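Haushaltsrobotik: eine Zwischenbilanz

8. September 2018

Auf diesem Blog wird seit zwei Jahren die Frage verfolgt, ob Maschinen einfache Hausarbeiten verlässlich übernehmen können. Die Antwort fällt weiterhin zurückhaltend aus. Staubsaugen und Rasenmähen gelten als gelöst, das Abräumen eines Tisches nach dem Essen dagegen nicht. 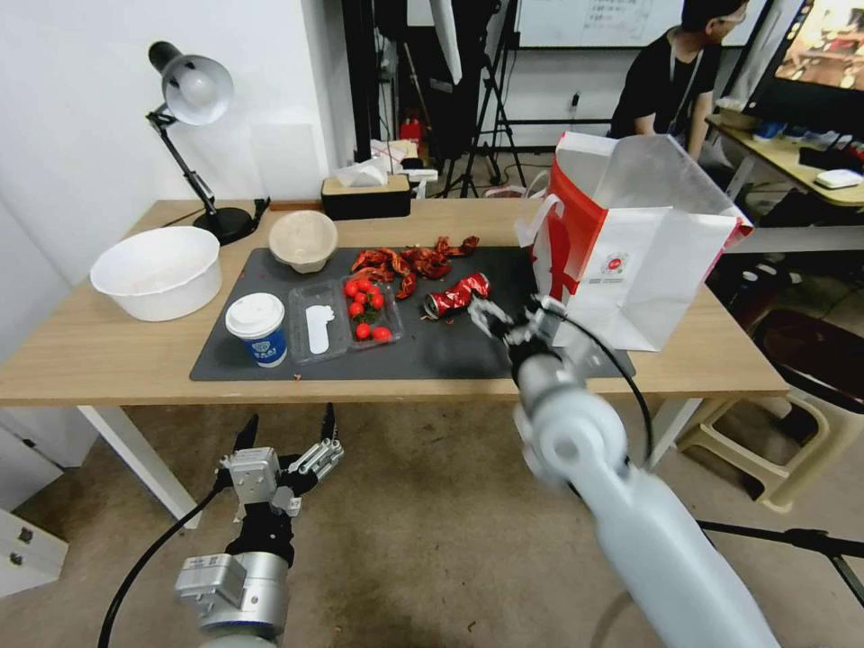
Maßgeblich für die Bewertung ist nach Auffassung des Verfassers die Vielfalt der Gegenstände. Der Hersteller Wallura nennt für sein System Temba 951 erfolgreiche Griffe bei 1.000 Versuchen, allerdings mit gleichförmigen Kartons. Eine zerdrückte Getränkedose zwischen Schalenresten und einem Tablett mit Kirschtomaten stellt andere Anforderungen. Hier ist neben dem Greifen zu entscheiden, was Abfall ist und was noch gegessen werden soll.

Eine Kaufempfehlung kann daher derzeit nicht ausgesprochen werden. Für Oktober ist ein Beitrag zum Sortieren von Wäsche vorgesehen.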